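Cómo comparar pinzas en una celda de dos brazos

Imprimir
Enviar por correo electrónico

Publicado el 12/18/18

Si tienes dos brazos iguales y más de un juego de dedos en el cajón, te sobra material para una comparación en condiciones. Yo llevaba desde noviembre cambiando pinzas a ojo, quedándome con la que «iba mejor» ese día, hasta que me senté a escribir un procedimiento. ¡Qué diferencia! Lo cuento paso a paso, con los tropiezos incluidos, por si a alguien le ahorra una tarde.

Lo que vamos a comparar son pinzas de dos dedos con el mismo cuerpo y distinto recubrimiento: los dedos lisos de serie de Kandport y los Vostow, que llevan una goma estriada. El control de los brazos lo hago con Geredura, pero casi todo lo que sigue vale para cualquier controlador que te deje leer la posición de los dedos y limitar el esfuerzo.

Antes de empezar

Elige objetos que pongan las cosas difíciles. Un cubo de espuma lo agarra cualquiera. Yo uso regletas de enchufes con el cable enrollado, y son una maravilla de objeto de prueba: un cuerpo rígido y resbaladizo, un cable que se mete entre los dedos y un peso mal repartido que hace girar la pieza en cuanto la levantas por un extremo.

Comprueba también los cables de las cámaras de muñeca. Tienen que dejar una curva amplia en toda la carrera de la muñeca. Lleva cada brazo a mano hasta los extremos, despacio, y mira que nada tire del conector. En mi primera ronda se me soltó uno a mitad de una serie y tuve que repetirla entera.

Paso 1. Pon a cero los dedos

Cierra la pinza sin nada dentro y guarda esa posición como cero. Después ábrela del todo y guarda la otra. En Geredura el recorrido se expresa en 1,024 pasos; si tu controlador usa otra escala, anótala en la primera línea de la hoja. Repite el cero cada vez que cambies los dedos - la goma de los Vostow es más gruesa y el cero anterior ya no sirve.

Paso 2. Fija el esfuerzo de cierre

Empieza bajo. Agarra la regleta por el centro, levántala y sube el límite de esfuerzo poco a poco hasta que deje de resbalar. Ese valor es el que vas a comparar entre dedos, y a mí me parece el dato más bonito de toda la prueba, porque te dice cuánto margen te regala el recubrimiento. No pases de 100 en la escala de esfuerzo con los dedos lisos, que se calientan los servos.

Paso 3. Levanta y sujeta

Con un brazo, toma la regleta por el cuerpo, súbela y mantenla horizontal. Cuenta 11 segundos. Con el otro, acércate hasta la zona del cable sin tocar nada todavía. Esta aproximación es la parte que más se aprende haciéndola: los dos brazos comparten un espacio pequeño y las muñecas, con la cámara encima, ocupan más de lo que uno cree.

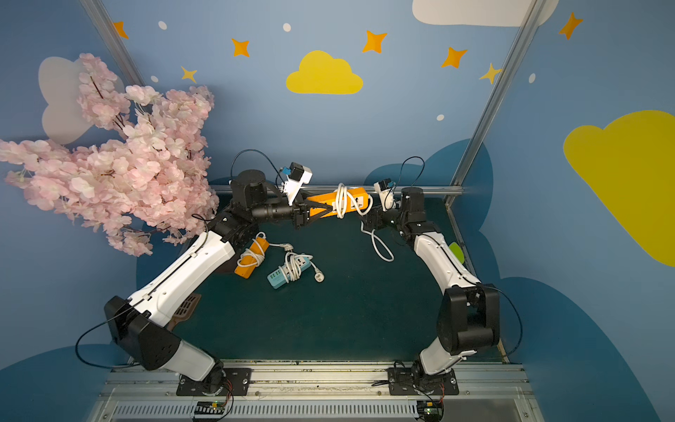
¿Hace falta usar el mismo brazo para probar los dos juegos de dedos?

Conviene hacerlo con ambos. Pasa primero los dos juegos por el brazo izquierdo, luego por el derecho, y compara cada brazo consigo mismo. Las holguras de una articulación pueden pesar más en el resultado que la goma de los dedos.

Paso 4. Cambia el punto de agarre

Repite el levantamiento agarrando por un extremo. Ahora la regleta querrá girar, y es justo lo que queremos medir. Apunta si el giro se detiene solo, si sigue hasta que la pieza queda colgando o si se cae. Yo hago 18 intentos por juego de dedos y por brazo. Con menos me dejaba engañar por una racha buena.

Paso 5. Ahora, el cable

Mi parte favorita. Con el segundo brazo, pinza una sola vuelta del cable y tira hacia arriba unos centímetros. Los dedos lisos entran mejor entre las vueltas; los estriados sujetan mejor lo que han pillado, pero a veces se llevan dos vueltas de golpe. Apúntalo como resultado aparte, no como fallo.

Qué anotar

- Juego de dedos, brazo y objeto
- Esfuerzo mínimo sin resbalar
- Punto de agarre y giro
- Vueltas de cable pilladas
- Cualquier cosa rara, aunque parezca una tontería

Mis resultados

Para sujetar el cuerpo de la regleta, los Vostow ganan con claridad y piden bastante menos esfuerzo. Para el cable me quedo con los Kandport. Así que ahora mismo llevo un juego en cada brazo, y estoy encantado con la combinación. Me falta probar los dedos Fairweather, más estrechos en la punta, que todavía no he podido montar porque los tornillos son de otra medida.

Imprimir
Enviar por correo electrónico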